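In Praise of the Cable Tie

The robot at our place has two arms, and the expensive parts of it have never given me a day's trouble. The joints turn. The grippers close when told. What stops the thing is the cable running down the outside of the arm, which costs less than my lunch and is held on with less conviction than a school tie.

I look after the machine for Flastine, who hire it out for cleaning trials, and before that I looked after a packing cell at Dremby. Every supplier I have met in both jobs will talk for an hour about reach and payload. Ask how long the loop at the wrist should be and they look at you as if you had asked what colour the box was.

The length of the loop is the job. Make it too short and the wrist goes round to the far end of its travel and pulls the plug half out, so that the gripper works in the morning and sulks after dinner. Make it too long and it finds the nearest bucket handle. The manual that came with the Petersen wrist kit gives the matter one sentence, telling you to leave "adequate slack". I have read a great many manuals and I know an author heading for the door when I see one.

So we worked it out the slow way. I keep a log, in biro, and between one November and the next it came to 3,452 working cycles and 8 stoppages that lasted long enough to be worth writing down. I went through them all on a wet afternoon at the Rindavbridge unit. One was a real fault in a motor driver. The rest were cables: pinched, snagged, tugged, or chafed through where they crossed a joint. On the strength of that I was allowed to spend 300 pounds on better sleeving, after a meeting that must have cost more.

My routine since then is dull and I recommend it. Before switching on, I run a thumb down each cable from wrist to base and feel for flat spots. Then I take the arm slowly to the worst pose it will meet that day and look at the loop, from the side as well as the front. For floor work the worst pose is low down with the wrist turned in, and you have to kneel to see it. If a tie has been pulled tight enough to leave a waist in the sleeve, it comes off and goes back on looser. Whoever fitted it meant well. It was probably me. 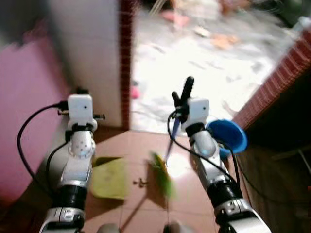 There is a school of thought that all this should be tucked away inside the arm, and one day I dare say it will be. I have worked on arms like that. They look lovely at exhibitions. When a wire breaks at the elbow you take off five covers and a bearing cap to reach it, and there goes your day, plus the little screw that rolled under the bench. An outside cable I can swap with the kettle on. I would take ugly and reachable every time, and I would like the people who draw these machines to do a month of the mending before they argue.

What I would ask for is modest. Put a proper anchor point above and below every joint. Print the loop length in the manual, in millimetres, with a drawing. Put a connector where a hand can get at it, and let it be a hand in a glove. None of it would add much to the price, and it would save me a fair bit of kneeling on tiles.

The new sleeving had done 2,270 cycles when I last filled in the log. There is a shiny patch starting near the left elbow, and I have put a bit of tape on it to remind me.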